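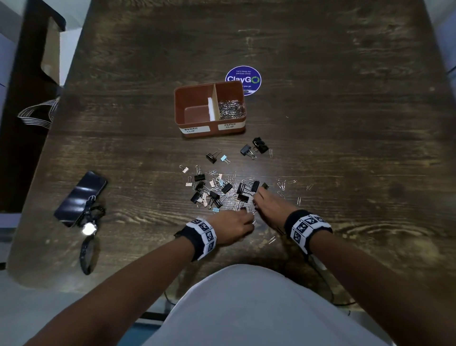
4.3 Setting up the clip-sorting task on the Iveo head rig

By now the head camera should be charged and sitting comfortably, so let's get your wrists and your table sorted. Take your time with this part, especially on a Monday morning!

1. Slide on both wristbands with the black edge and the square markers facing out. Snug is plenty (you should still be able to wriggle a finger underneath).

2. Push long sleeves well up your forearms. A cuff that creeps over a marker will lose you the whole take.

3. Place the divided box 300 mm from the front edge of the table, labels towards you. Binder clips live on the left, paper clips on the right.

4. Tip the mixed clips out in front of the box and spread them a little with your palm.

5. Look down at the pile, hold both wrists in view and wait for the double beep from Plenik, our recording software.

6. Sort at your everyday pace, using both hands. If a clip lands on the floor, leave it there until you've stopped recording.

Note: Colour and size don't matter for this task, so pink, blue and black binder clips all go in together.

Caution: Never wipe the markers with solvent. A barely damp cloth is fine, and if the print has started to grey or peel, ask Janelle Sison for a fresh pair before you carry on to 4.4.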